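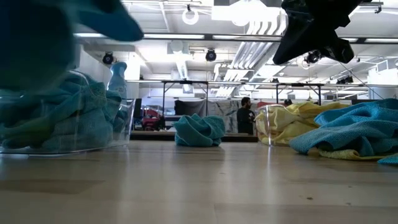
Cleaning cloths: sorting, washing, storing

Posted 1 December 2023 by Maxence Bouvier

Quick one this month. Lots of mail about microfiber cloths – how many, what color for what, why they go stiff, why they stop picking up dust. Putting it all on one page so I can point people to it.

Sort by color first

Before anything else. Dump the lot on a table and pull them apart by color. Teal and blue in one bin, yellow in another. Don't fold yet. Folding before sorting means folding twice.

My system, change it if you like:

Teal and blue – glass, mirrors, dusting, kitchen counters.
Yellow – bathroom, floors, bike chain, anything nasty.

Once a cloth has done a yellow job it stays a yellow-job cloth. If you run out of yellows use an old T-shirt and throw it out after.

Stray one in the wrong bin? Pull it out as soon as you spot it. If you can't remember what it was last used on, it goes in with the bathroom ones.

Clear bins beat baskets

I had wicker for years. Wicker snags microfiber, every single time. Little loops pulled out all over. Smooth plastic doesn't do that, and with clear plastic you can tell which bin is which from across the room without labels.

Rounded corners are nicer to wipe out. No lids if the bin lives on a shelf. Lids trap damp, and one cloth that wasn't dry will make the whole bin smell by the weekend.

Don't squash them down. A heap over the rim is fine. If it falls off when you walk past, you need a second bin or fewer cloths. Usually fewer cloths.
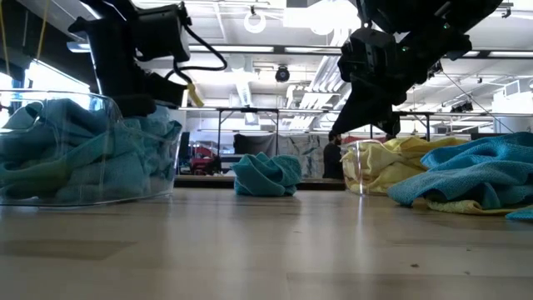
Washing

Cold or warm, never hot. Hot wash can wreck the fibers.

Liquid detergent, about half what you'd use for clothes. No fabric softener, no dryer sheets. Softener coats the cloth and then it just pushes water around the window.

Wash them on their own. Cotton towels shed and microfiber grabs every bit of it. If you've already done this – sorry – a dry lint roller gets most of it off, then wash again with nothing else in the drum.

Shake each one outside before it goes in. Takes a minute. Crumbs and hair come off a lot easier dry than wet.

Bathroom cloths get there own load. Yes even if it's a small one. Save them up till there's enough, but dry them flat first, don't leave them wet in a heap.

Drying

Line or rack. Dryer on the lowest setting if you must, and clean the lint filter before.

Never on a radiator. I did a whole batch that way last February and they came out like cardboard. A soak in plain warm water and a bit of white vinegar brought most of them back, two went to the garage.

Picking through the pile

Every few months go through cloth by cloth. Pick each one up on its own and check:

Edges. Fraying hem, cut the loose thread, don't pull it.
Feel. Run it over the back of your hand. Should catch a bit on dry skin. If it slides, it's clogged. Wash it again, no softener, then try again.
Stains. Don't matter by themselves. Grease smell does.
Tag. Read it, then cut it off. Those little tags are stiff and can scratch a glossy screen or a car door. 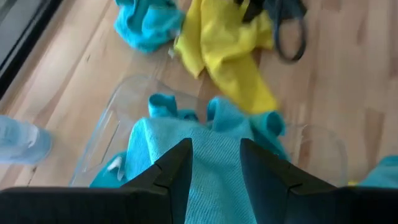

Light blue cloth, tag still on.

Cut close to the seam but not into it. Nail scissors are better than the big kitchen ones. If the tag has wash instructions you want to keep, tape one inside the cupboard door.

Fold or stuff?

Depends on who's doing it. I fold glass cloths in four so I get eight clean faces out of one – do a pane, flip, do the next pane. The others just get stuffed in the bin. They'll be wet and filthy in ten minutes anyway so who cares about creases.

If you have kids helping, stuff. Sorting by color is a good job for small ones, folding is where the arguing starts.

Bottles next to the cloths

Keep a spray bottle by the cloths you use it with and you'll reach for it. Move it to another cupboard and you won't. Plain water with a drop of dish soap does most of what I need on counters. Label it with a marker, even if it's only water.

Never pour a leftover cleaner into another bottle to save space. Especialy bleach. Finish it, rinse, then refill with the same stuff.

How many do you need

Reader in Prelville wrote that she counted hers and had 124. For a two-bedroom! She kept a bin of each color and gave the rest to the animal shelter, who wanted them.

Go by your laundry. Enough to get from one wash to the next plus a few spare. If the bottom of the bin never gets used, turn the pile over, use up the old ones, and stop buying the multipacks.

Clear the table before you start

Forgot to put this at the top. Wipe the table down and let it dry before you tip the clean cloths out. Microfiber picks up whatever specks are lying there and then you're rubbing grit into your windows. Work on one side, leave the other side free for the finished piles. 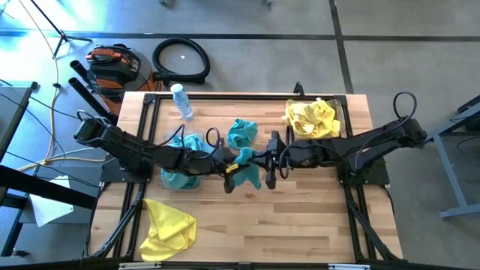 Can I use the same cloth for dusting and for glass if I wash it in between?

You can, as long as it never had polish on it. Furniture polish doesn't wash out well and leaves smears on the glass. Keep any cloth that's touched polish for wood only, and put a stitch of dark thread in the corner so you know it again.

More questions to the usual address. Next month oven racks.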